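# About Bravik Radio

Bravik started in the back of Ward Dierckx's hardware store, with one shelf of used ham radios and a handwritten sign. Ward had more radios at home than his family cared for (his words, and theirs too!), and people kept stopping in to ask which antenna to buy or why they could only hear static on the marine channels. He liked those talks so much that after a while he let the hardware go and kept the radios. 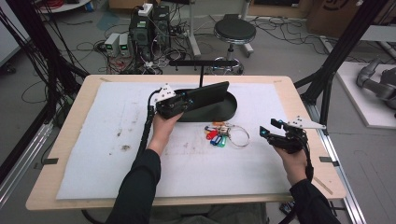

We now stock 835 items, from pocket weather receivers to full base stations, and we still program every handheld for you before it goes out the door, at no charge. Kaiwen Luo looks after repairs and Meifang Wan answers the mail, all of it, usually the same evening. If you're new to the hobby, come to our license class. It runs for 20 hours over the month of February and again in the fall, and there's always coffee on.
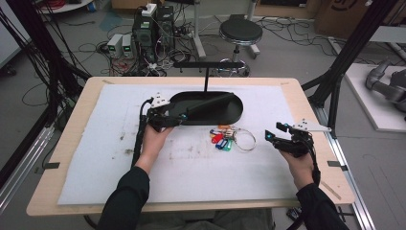

Yufang Shi wrote to us after the last class: "I was sure the antenna part would lose me, but we went over it until it made sense, and now I talk to my brother across the valley every night." Letters like that go up on the wall by the register, and we do read them again on slow afternoons.

Orders over $100 ship free. Stop by, or write to Meifang with whatever you're stuck on.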